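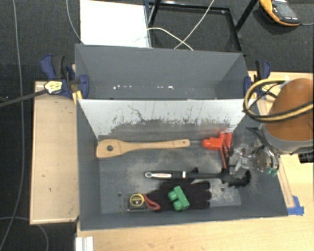 The odds and ends bin, Saturday, September 26, 2020. Glove, tape, spatula, the usual.

Quick one today, dinner's in the oven and I've got until the timer goes.

So I've been meaning to write up the big sort-out since August and kept putting it off. Most of it is done now. The shelves are done, the paint is done (three tins of the same magnolia, all nearly empty, all gone to the tip). What's left is the grey metal bin, and the grey metal bin is where everything goes that hasn't got anywhere else to go.

If you've read this blog for a while you'll know my rule. One bin for strays. Anything found on the floor, in a coat pocket, behind the radiator, goes in the bin, and on a Saturday I go through it and each thing gets a home or gets the boot. It's a good rule. I've kept to it maybe one week in four.

Contents this week, then.

Wooden spatula. Light wood, round hole in the flat end. This belongs in the kitchen and it keeps leaving the kitchen. I use it for stirring paint, I'll admit it, and then I wash it and tell myself it's the paint one now, and then a month later I'm frying onions with it. Decision made: this one is the workshop one for good. I'm going to burn a W in the handle, or write it in marker if I can't be bothered to get the iron out. Kitchen gets a new one from Hodo next time I'm passing. And no, I don't care that the one with the hole is supposed to be better for stirring risotto. I've made risotto twice.

Orange spring clamp. Plastic. I'm fond of these – they hold a bag of plaster shut, they hold a dust sheet to a door, they hold the recipe book open. The rest of them live on a length of string by the door, clipped on in a row like washing. This one goes back on the string. Easy. Ten seconds, and it's been waiting for a fortnight.

Black work glove. One. I don't need to tell anyone with a shed how this goes. I've got a carrier bag of single gloves and I've stopped pretending the partners will turn up. What I do now is keep one decent left and one decent right even if they're from different pairs, and the others get cut up. Fingers make good caps for the ends of chisels. The palm bits I use for gripping jar lids. Looks a bit sad but it works.

Tape measure, yellow and black, with a red loop strap. The strap was the best thing I did all year. Before the strap I lost a tape measure every other job and bought another one from Kovalchuk's on the corner, and he'd started putting one on the counter when I walked in. Now it hangs off my wrist or off a nail. It still ended up in the bin, so the strap isn't magic, but I could see the red straight away and that's the whole point of it. Home: nail by the window. I've moved the nail down 4 centimetres so I can reach it without stretching over the vice.

The green building block. Two studs. Stood on one just like it in bare feet in the spring and said a word I then had to explain at breakfast. There's a tub for these indoors and it has a lid and everything. I don't know how they get out here, I really don't. Into the pocket, back to the tub.

Then the black-handled one with the white and red label, ring on the end. I'm leaving that where it is untill I've had a proper look at it. It wants a hook, it's got the ring for one, but I've run out of hooks. There's a toothed black piece next to it as well that looks a bit like a gear, and I have no plan for that whatsoever. I've got a jam jar for bits I don't dare throw away. It'll go in the jar. The jar is full. I'll get a second jar.

So that's the lot. Seven things if you count the gear bit, and not one of them rubbish, which annoyed me a bit as I'd been looking forward to throwing something out.

The bin itself needs a word. It's filthy. Pale dust all over the bottom, dark smudges down the sloped side, and I've been putting things I use for food in there, so, you know. Not clever. I had an email from Zoriana Koval after the last post, asking why I don't just use a cardboard box like a normal person, and the answer is that cardboard boxes walk. You put one down, somebody moves it, somebody puts a cushion on top of it, and that's it gone. This one is clamped to the table with the blue bar clamps and it's not going anywhere. Heavy, ugly, always in the same place. I like the sloped sides too. Things slide to the bottom and you can see them all, no piles in the corners.

Downside, obviously, is you can't tip it out. You have to clean it where it sits. Brush first, then a damp cloth, then a dry one quick before it gets a chance to rust. I tried the hoover once and it picked up a screw and made a noise I didn't enjoy. There's two little holes in the bottom and the fine dust goes down those if you chase it with the brush, so put a bit of newspaper underneath if you can get it in, or just sweep the table after. I sweep the table after.

Somebody asked about labels. I did try labels. I bought a roll of the Flirix ones, 900 on a roll, used 28, and then found that I don't read labels in my own house. I know where the hooks are. I know which drawer is sandpaper. What I need is for the thing to be in there when I open it, and a label doesn't help with that. If anyone in Drovgate wants most of a roll of labels, come and get them, they're on the hall shelf. They do stick well, I'll give them that. There's one on the kettle that won't come off.

Other jobs on the list, mostly so I don't forget:

Hooks. The bigger ones, at least a dozen
Second jam jar
Spatula for the kitchen
Find out if the long clamp with the black rod needs oiling, it was stiff last time I wound it
Cables. They're looped all over the place behind the table and they want tying up. Have got ties. Have not got the will
Ring the council about the paint that's still liquid

The cables are going to be a whole post. I had a go at them on a wet afternoon and gave up after I'd made the knot bigger. If you've got a way of doing it that doesn't involve unplugging everything and starting agian, please put it in the comments, I mean it. I've heard people say to use old kitchen roll tubes. I've saved up a fair few and now I've got a bag of tubes to tidy away as well.

Next week I'm hoping to get to the drawer under the stairs, the one with the batteries in. Some of them must be dead. Don't know which. I've borrowed a tester.

Right, timer's going. Pie.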